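Saturday, July 11, 2026

Came in at eight and had the bench to myself until lunch. Fuchs sent the new gripper fingers but the wrong screws, so the old fingers stayed on.

Drawer task again. I started by moving the arm by hand, the way we did it in February at Grustmont. It's fine for showing the general path but my wrist gives out, and I kept pushing the elbow out to the side where it doesn't need to go. Switched to remote after 16 tries. The remote is slower to get going but the pulls come out straighter. The hard part is lining up the fingers with the bar. If I come in a little low I catch the front panel and have to back off and start over.

The goal from Ulik was 90 good ones by the end of the day. I got 30 by hand and remote together before I stopped to eat, and threw out a few where I let go too early. In the afternoon I went slower on the approach and it went better. Left the mugs, corn and plates where they were all day so that I was only changing one thing.

The foot pedal from Lumberg sticks. I have to lift my heel all the way off before it lets go of the recording. Wrote it on the list.

Didn't make 90. Will finish Monday and then try closing the drawer, which I have been putting off.

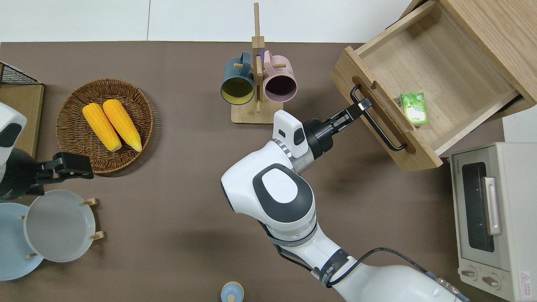
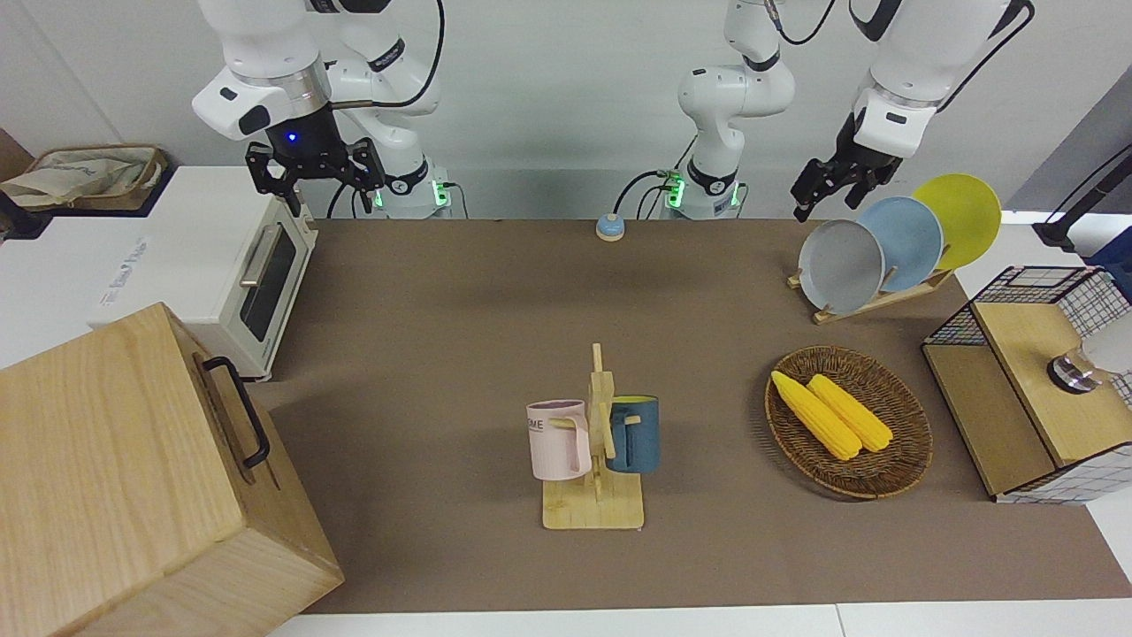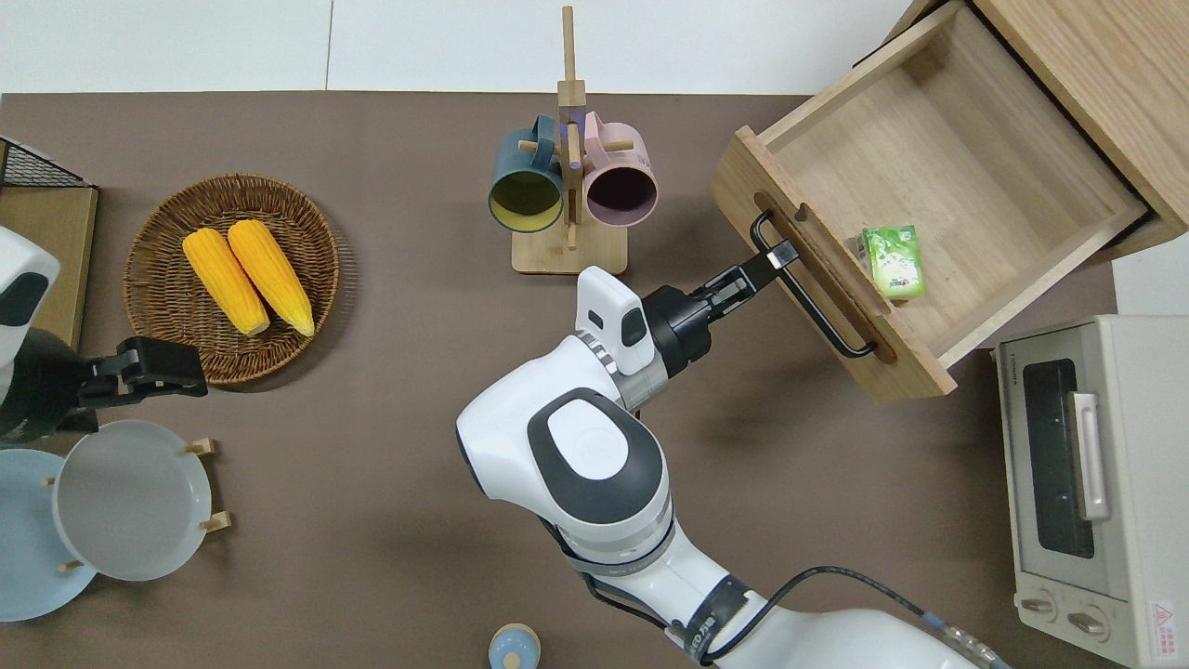

The drawer bench. Gripper on the handle in the first and last, both arms over the table in the middle one.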